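Looking after the gripper: an hour with Kirstin Gillies

Kirstin Gillies has a mug in one hand and a 3 mm hex key in the other and she doesn't put either down the whole time we talk. She runs the door cell at Sernent, has done for a while now, and before that it was mowers – she was on the Multimow line, mostly blades and belts.

"Mowers are easier. Grass doesn't care if you're a hair out. A door handle does."

The cell is one arm, one gripper, a run of kitchen units along the wall. The arm opens doors and shuts them. That's the job. The units are from Zesamar and get swapped when the hinges have had enough. Before anything runs on the real arm it runs in the simulator, and she's firm on that.

"If I change the fingers, I change them in the sim first. Same length, same angle on the tips. Then I drive it up to the doors on screen and look at it from the wrist. You see straight away if you've got it wrong. It costs me a morning. Bending a finger costs a lot more than a morning."

She turns the monitor round. Most of what she checks, she checks from this view.
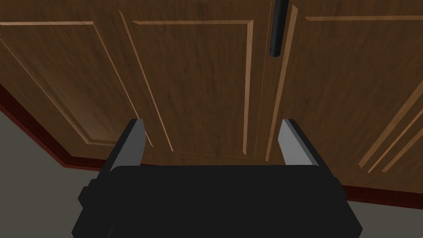
Simulator view from the wrist, gripper up close to the cabinet doors.

"I want to see both tips, and I want to see door between them," she says. "And where's the handle compared with the tips. That's most of it really."

And the tilt? Everything on the screen slopes.

"You stop noticing. New people put their head on one side. I did it for weeks."

So what goes wrong? Pads, first. The real fingers have a stick-on pad on the inner face and it wears at the tip before anywhere else. She changes them at 600 cycles. The sheet from the supplier says 1000.

"It might do 1000 on something flat. We're pulling on a round bar. By then the grip's gone and it starts to slide up the handle, and then the arm thinks the door is heavy when it's not."

The old pad peels off, mostly. She warms it with a hairdryer, scrapes what's left with a plastic card, wipes the face down, leaves it. New pad on, press, and then nobody touches it till after lunch. She has a notebook with every change written in it, in pencil. The last line when I look is at cycle 1502 on the current pair of fingers, "L tip pad lifting, changed both".

Always both?

"Always both. If you do one side it closes off centre. Only a bit. But then you spend the afternoon looking for a fault in the arm and there isnt one."

Next is the screws. Three on each finger, done up in turn, a little at a time. She marks the heads with a paint pen so she can see if one has moved. Loan Hồ, who writes the motion code and sits at the next desk, leans over to say the paint pen was her idea.

"It was," says Gillies. "I'd been putting a spanner on them every day like an idiot."

Hồ's side of it is the zero. After the fingers come off and go back on, the gripper has to be told again where closed is. Fingers shut on nothing, slowly, read the number, save it. Then shut on a gauge block, read that.

"If the two don't agree with last time I ask Kirstin what she's done," Hồ says. "She always says nothing."

"I usually have done nothing."

There was a bad spell in November. The gripper kept stopping half open, no pattern to it, fine for a day then three stops in an hour. They swapped the controller, swapped it back, blamed the Uddin power supply, which was innocent. In the end it was the cable, rubbing where it came over the wrist joint. Gillies found it by running the arm at walking pace and holding the cable with her fingers.

"You're not meant to do that. Well, you can at that speed, with Loan on the stop button. It twitched. I felt it go. New cable, longer loop, a soft clip in place of the hard one, and it's been fine."

She checks the loop every morning now. Arm out, arm in, wrist round to each end, look for a tight spot. Then the pads, a thumb across each one. Then the paint marks. Up to 3 minutes, she says, less if there's no one talking to her.

What would she change, given the money?

"Spare fingers. A full second set, padded and ready, so I swap the pair and fix the old ones at the bench. I've asked." She looks at Hồ. "We've both asked."

And something for the doors, she adds. When a hinge drops the handle drops with it and the arm goes in low. At the moment she spots that by eye and packs the hinge with a bit of card.

"Folded once. Twice if it's bad."

She has to go, the arm has finished its warm up and there's a fresh set of pads to run in. The mug goes with her as far as the fence.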